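From: Soledad Alcaraz
To: dyers list
Subject: Re: Pale blues that go grey in the wash

Anisa Goh wrote:
> My second bath of Grellum blue came out much greyer than
> the first. Same cotton, same recipe. Is it the water or is it me?

Dear Anisa,

I do not think it is you. I had the same trouble in September, when I changed from rainwater to tap water.
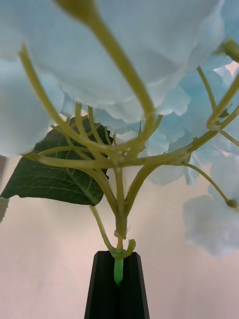

With pale shades the scale must be very exact. For 700 grams of dry cotton I use 2 grams of dye, and a small mistake there changes the colour a lot. Cloth also looks different beside other blues, so I compare with something that has more than one tone, like artificial hydrangeas, where one cluster is almost white and the next is a deeper powder blue. Gonzalo Segura prefers printed cards, but I find them too flat for my eyes.

Please also check where you judge the colour. Under a yellow lamp every blue becomes grey. I wait for the morning and use a plain pale surface.

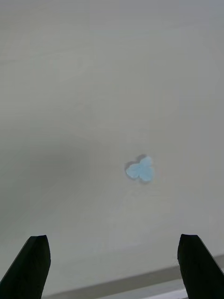
Pale grey-white, with a soft dark patch to the left.

About the rinse: Mateos wrote in his notes that 70 litres is enough for one bedsheet. For me it was not. I rinse until the water is clear, then I dry in the shade. 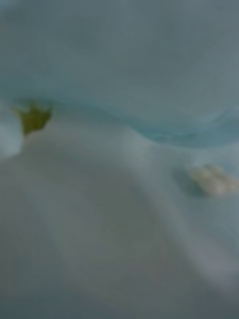
Pale blue-grey, darker towards the top.

If you still have the label from the first packet, could you tell us the batch number? Mine was 133.

Kind regards,
Soledad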